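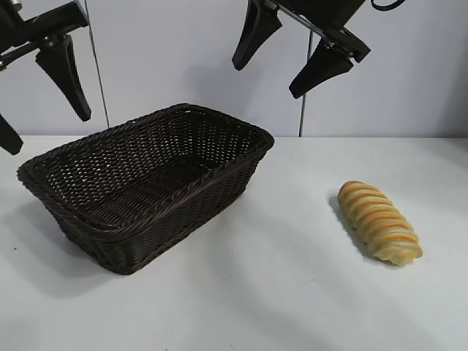 De : Hongmei Kang
À : liste Flellgate - histoire des femmes, archives et expositions
Date : 2018-11-25
Objet : Re: Légendes des tracts et droits de reproduction

Bonjour,

Je réponds dans l'ordre aux points de Lingyun, dont je recopie le message.

> Bonjour à toutes et à tous,
>
> Je prépare la section du fonds Callico consacrée aux grèves
> du textile. Trois tracts posent problème : ils ne portent ni
> date ni nom d'imprimeur, et l'inventaire les attribue au
> comité des ouvrières sans citer de source. Faut-il reprendre
> cette attribution dans les cartels ?
>
> Deuxième question : les deux photographies de la cantine
> sont signées « Mao » au crayon, au verso. Est-ce un nom
> d'auteur ou une cote ancienne ?
>
> Enfin, peut-on montrer les banderoles à la verticale, ou
> faut-il les poser à plat ?
>
> Lingyun Fu

1. Attribution des tracts. L'inventaire a été dressé d'après les étiquettes des chemises, et ces étiquettes sont postérieures au dépôt. Elles ne valent pas preuve. Je propose la formule « attribué au comité des ouvrières », suivie de « sans date », et le renvoi à la chemise d'origine. Deux des tracts sont ronéotypés avec le même défaut de stencil (la barre du « t » manque en fin de ligne), ce qui permet de les rapprocher entre eux. Le troisième est typographié et vient probablement d'un autre atelier. Il faudrait le traiter à part dans le catalogue, avec sa propre notice.

Le mot « ouvrières » figure au féminin dans le texte des deux premiers tracts, alors que le troisième emploie « le personnel ». La différence mérite une ligne dans le cartel. Elle recoupe ce que disent les témoignages enregistrés sur le partage des tâches entre le syndicat et le comité.

2. Mention « Mao ». Il s'agit d'un nom de famille. On le retrouve dans le cahier de caisse, à la page des remboursements de pellicule, avec la même graphie. Le prénom n'est pas donné. Tant que les ayants droit ne sont pas identifiés, je déconseille toute reproduction dans le dépliant ou en ligne. L'accrochage dans la salle relève de la convention de dépôt, dont l'article 3 prévoit l'exposition sur place ; il ne dit rien de la reproduction. Je joindrai la convention au dossier de prêt.

Pour le crédit, écrire « Mao, prénom inconnu » et non « anonyme ».

3. Banderoles. La grande (drap de coton, lettres peintes) ne supporte pas la suspension : la couche picturale se soulève au niveau des plis. À plat, sur plan légèrement incliné, sans vitre au contact. La petite peut être suspendue par un fourreau cousu sur une doublure, à condition que le poids soit réparti sur toute la largeur. Éclairage de 50 lux dans les deux cas, sans exposition directe à la fenêtre côté cour.

Reste la question du calendrier. Tastisel, qui fabrique les supports, demande les cotes définitives avant la fin février. Les mesures de l'inventaire ont été prises banderoles pliées - elles sont inutilisables en l'état. Je peux les reprendre en réserve si quelqu'un m'aide à déplier la grande, l'opération n'étant pas faisable seule.

Un point que Lingyun n'aborde pas : les transcriptions des entretiens. La version dactylographiée omet les hésitations et corrige la syntaxe, parfois jusqu'à modifier le sens. Pour les citations murales, merci de repartir des enregistrements et d'indiquer les coupes entre crochets. Les noms des personnes qui ont demandé l'anonymat sont signalés par une astérisque dans le fichier de la liste, rubrique « entretiens ».

Cordialement,
Hongmei Kang

--
Liste Flellgate. Pour se désabonner, envoyer un message vide avec pour objet « désabonnement ».
Les pièces jointes ne sont pas conservées dans les archives de la liste.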